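Flerkley Tenant Services
Household Guidance: Clearing Musty Odors from Cabinets and Cupboards

Enclosed furniture holds air for long periods, and any moisture that enters with stored goods tends to remain there. The result is the stale smell that residents often report after a unit has been closed for a season. The procedure set out on this page is suitable for freestanding cabinets, bedside units, and fitted cupboards in all Flerkley residences. It should not be used on antique pieces or on items with a waxed finish. Owners of such items should consult a qualified restorer.

Before you begin

Gather the following: two soft cloths, a small bowl, white vinegar, mild dish soap, a vacuum cleaner with a brush attachment, and an open container of baking soda. A flashlight is useful for deep units. Allow one full day for the work, most of which is waiting time.

Open a window in the room. Residents with asthma or a sensitivity to mold should ask another member of the household to carry out steps 1 through 3.

Step 1. Empty the cabinet

Remove everything, including shelf liners. Paper and fabric absorb odors readily and should be set aside in a separate room. Discard any liner that is stained or has begun to curl. Small cabinets are easier to work on when lifted onto a table, with a towel beneath them if the surface scratches easily.

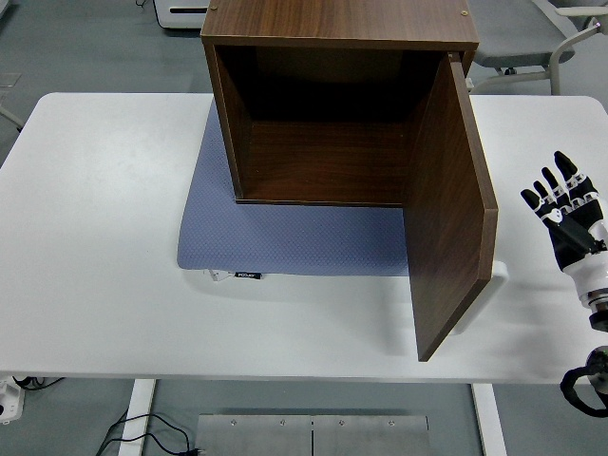

Musty odors usually begin in the parts of a cabinet that receive the least light and air, so inspection should begin there. Look for gray or white specks, dark rings, and any area that feels soft when pressed. The door should be opened as far as it will go before the inspection starts. Even with the door wide open, as on the brown wood-grain unit shown, the floor of the cabinet may catch the light while the back wall stays dark, and a flashlight should be directed at the rear panel and into each corner. The edges of side panels also deserve attention, as do the hinges. If the specks cover an area larger than a hand, stop work and report the matter to the maintenance desk.

Step 2. Vacuum

Use the brush attachment on all inner surfaces, working from top to bottom. Pay particular attention to the joints, where dust collects. Empty the vacuum outdoors when you have finished.

Step 3. Wipe down

Mix one part white vinegar with one part warm water and add a drop of dish soap. Wring the cloth until it no longer drips – excess water can swell the edges of wood-based panels. Wipe the inside of the cabinet, then the inner face of the door. Follow with a second cloth dampened with plain water, and dry every surface by hand.

Step 4. Air the cabinet

Leave the door open for at least 12 hours. A fan set on low may be placed nearby, but heaters and hair dryers must not be used. Direct sun can fade a finish and should be avoided.

Step 5. Absorb what remains

Place the baking soda on the floor of the cabinet and close the door for 26 hours. Remove the container and check the smell. If it persists, repeat this step with fresh baking soda. Used baking soda should not be returned to the kitchen.

Keeping the odor away

Indoor humidity should be kept below 60 percent. Leave a gap of 5 centimeters between the back of the cabinet and any outside wall. Do not store shoes, towels, or coats until they are fully dry. In January, when windows are seldom opened, cabinet doors may be left ajar for an hour each week.

Residents of the Wundmont building may borrow a humidity meter from Charmaine Botha at the maintenance desk. Meters must be signed for and returned the following day.

Page reviewed 26th August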